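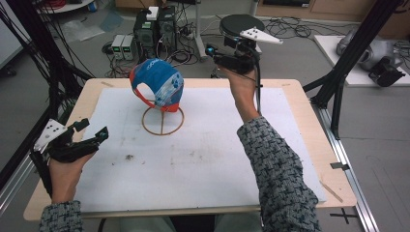

Second-hand cars, first-rate patience

The woman who runs the used car yard at Tenholm bought her first car for less than the price of its tyres. She still talks about it as if it were parked outside.

"It had 306,000 kilometres on it and a heater you couldn't turn off," she says. "I loved it. I drove it to Lidcombe and back every weekend one January with all the windows down, and I learned more about cars from that heater than from anything I did at trade school!"

She asked us to leave her name out (her mum reads everything, and there's a story further on about a clutch). What she was very happy to do was talk, for most of a morning, about buying an older car and keeping it going.

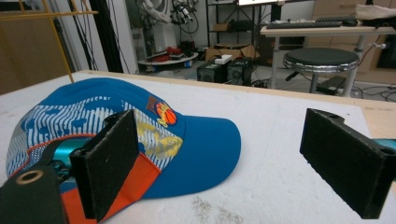
By the Vasell Motoring Pages staff
May 28, 2024

Her favourite subject is service history. She'll take a tired-looking wagon with a full logbook over a shiny one with gaps, every time.

"People fall for the paint," she says. "I get it, I do it too. But show me a glovebox stuffed with receipts and I'm grinning before I've opened the bonnet. Somebody cared about that car."

Her own daily drive is a small manual hatch that came from an auction in Yuen. It cost her $839 to get it through its roadworthy, most of that in front brakes and one ball joint, and she can recite the invoice. The clutch came later. She had told her mum it was fine, then had to ring her from the side of the highway for a lift. "Forty-six minutes she took to get there, and she was right about the clutch the whole way home."

What should a first-time buyer look at? She likes a cold start best, and asks sellers not to warm the engine up before she arrives. Then a proper drive, with hills in it, and the radio off.

"Go over a speed hump slowly and just listen," she says. "Put it in reverse, full lock, both ways. Try every window. You'd be amazed how many people spend thousands and never try the back windows."

She is less fussed about colour, badges or big screens. She does have a soft spot for wagons, and got quite carried away describing the load space in one she'd sold the week before to a family with 3 dogs. We've had to trim that part a fair bit.

Electric cars get her going as well. The yard has started taking them as trade-ins, and she has been doing a night course so she can explain battery reports to customers properly. "I thought I'd miss the noise. Then I drove one up the range behind a truck, put my foot down and laughed out loud."

She still has the key to that first car on her ring, between the yard keys and the one for the hatch. The car itself went to a wrecker years ago, heater running.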